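About Us

Hi, I'm Issa Obeidat, and I run Bevier Bedding with my business partner, Elínborg Eskildsen. We make sheets! Fitted sheets mostly, plus pillowcases and one flat sheet that we keep in the shop for the people who write to us asking for it (you know who you are, and we love you).

How we got going

I used to sell mattresses for a chain called Reinholz, and I must have heard the same complaint every working day I was there. Somebody would buy a lovely deep mattress, take it home, and then call up a week later to say that none of their sheets would stay on the corners. I'd tell them to look for "deep pocket" on the package, and they'd call back and say they had, and it still popped off at two in the morning.

Elínborg was doing alterations in the shop next door at the time. I brought her a king-size sheet on my lunch break and asked if she could add some depth to it. She took one look at the elastic and laughed at me. Then she unpicked the whole thing and rebuilt it on her own machine, and I slept on it for a month -- best month of sleep I'd had in years. We opened in January with 3 colors, 14 orders from old customers of mine, and a cutting table that was too long for the room.

What we make

Our main sheet is called the Cendo. It's a cotton sateen with elastic all the way around the hem, and it fits mattresses up to 15 inches deep. The Jidmont is the crisp one, a percale, for people who run hot or who just like that hotel feeling when they climb in. I'm a Cendo person. Elínborg won't sleep on anything but Jidmont, and we've stopped trying to convert each other.

We don't iron our sheets before they ship and we don't think you need to iron them either (unless you enjoy it, in which case go right ahead). A bed is for lying on, and a few wrinkles never kept anybody awake. 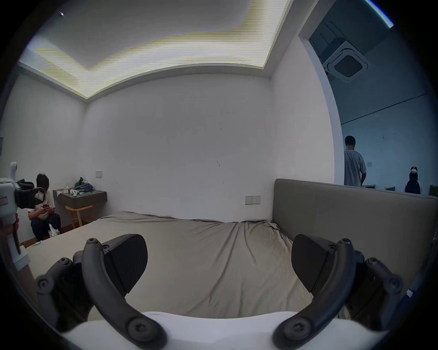
Who does what

Elínborg does the patterns, picks the cloth and has the final say on anything with a seam in it. I answer the emails, pack the boxes and argue with the label printer. If you call, you'll get me, and there's a fair chance you'll hear sewing machines going in the background!

Returns and odd sizes

Sleep on your sheets first, then decide. If they don't fit, send them back washed and we'll swap them or refund you. Got an odd mattress? An antique frame, a camper, a bunk your uncle built? Send us the length, width and depth and we'll tell you what we can do.

Come say hello

Our workroom is at 1585 Alder Road, and the front door sticks, so give it a good push.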